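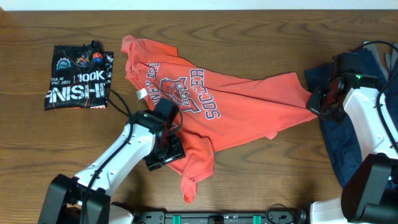 ## What I did and why

My project for the home economics unit was supposed to be on "household routines," and I picked folding T-shirts because my closet at the start of the term was a disgrace. Jitendra Kaushik, who shared a work table with me, picked stain removal and had way more fun, I think. But I did end up with drawers that close!

The question I started with was pretty simple: does folding a shirt small and tight save enough drawer space to be worth the extra minutes? I went with two methods:

- **Flat fold** – sleeves in, bottom up to the collar, done. It's how my family has always done it.
- **Packet fold** – sleeves in, sides in, then fold up until you get a compact rectangle. The black race shirt (the one with FINISHER and 100K on it) is a good one for this, and you can still read most of the lettering once it's folded.

## The shirts

I used 52 shirts, borrowed from anyone in the house who'd let me. Most were plain. The ones with big prints turned out to be their own little problem, and I hadn't planned for that at all. The orange-red SOCCER shirt was my practice shirt for weeks, so I know it better than any piece of clothing I own. Starting from a crumpled heap is the real test, because you have to find the collar and the sleeve ends before you can fold anything. I got into the habit of looking for the care label first. Once I had that, the rest of the shirt made sense.

## How it went

The packet fold was slow in the beginning (so slow) and my first batch looked like sandwiches. By the second week I was down to seven moves per shirt and could do it while talking. The flat fold never got any faster, I guess because I already knew it.

For drawer space, the packet fold won easily. Everything stood up on its edge in one drawer, and the flat stacks needed two. The flat stacks also fell apart whenever I pulled one out from the bottom, which I do every single morning.

## Stuff I'd change

I should have written down which shirts were thick and which were thin. My notes just say "shirt" over and over – not helpful. I'd also smooth each one out fully before the first fold, since a wrinkle left in at the start ends up right across the front.

Jitendra wants me to try hoodies next. I tried one in December and it unrolled itself in the drawer overnight, so that's a separate report.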